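Chapter 7
Packaged Foods and Shelf Life
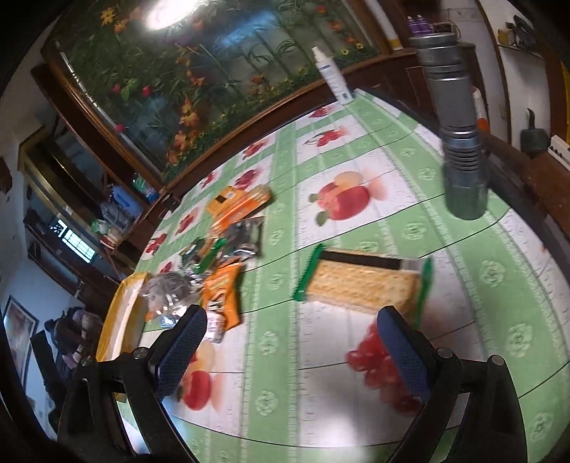 Figure 7.1 Crackers in a clear plastic wrapper with crimped end seals.

Most of the food sold in a modern grocery store has been prepared, sealed, and labeled some distance from the place where it will be eaten. A shopper who buys bread from a neighborhood bakery expects to finish it within a few days. The same shopper may keep a box of dry cereal in a cupboard for months and give it little thought. The difference between the two depends on the food itself, on the way it was processed, and on the material that separates it from the surrounding air. This chapter examines all three.

Shelf life is the length of time a food remains safe to eat and keeps the taste, texture, and nutrients that the maker intended. These qualities do not all fade at the same rate. A dry biscuit that has taken up moisture may be soft and unpleasant while still being safe. Cooked rice left on a counter may look and smell normal after it has become a hazard. Students should keep the ideas of safety and quality separate throughout the chapter, as many common errors in the home kitchen come from confusing them.

Water is the first factor to consider. Bacteria, yeasts, and molds need water that is free to take part in their growth. Drying, salting, and adding sugar all reduce the amount available to them. Dry baked goods contain very little free water, and their main problem in storage is the moisture they draw from the air. Fats present a second problem. When oils meet oxygen they slowly turn rancid, and light and warmth speed the change.

The Trondard Storage Study

The case study for this chapter follows a small bakery in the town of Skarncombe. Its owner, Alina Munteanu, sold a plain flatbread under the name Trondard and wished to supply shops in Urgate, where deliveries could be made only twice a month. In May the bakery set aside a batch of 1000 flatbreads. Of these, 700 were sealed in plastic film and the rest were packed in folded paper bags. All were stored in the same room and tested for crispness at regular intervals. Section 7.4 presents the results, along with the costs the bakery had to weigh before choosing a package.

Objectives

After completing this chapter, you should be able to:
Explain the difference between food safety and food quality.
Describe how water, oxygen, light, and heat affect stored foods.
Compare paper, plastic film, glass, and metal as packaging materials.
Read the date and storage statements on a food label.

Key Terms

barrier material
free water
rancidity
shelf life

7.1 Why Foods Spoil

Spoilage is any change that makes a food unfit or unwelcome to eat. It may be caused by living organisms, by chemical reactions within the food, or by physical damage such as crushing and drying out. In practice these causes often act together. A bruised apple loses the protection of its skin, and molds enter at the damaged spot.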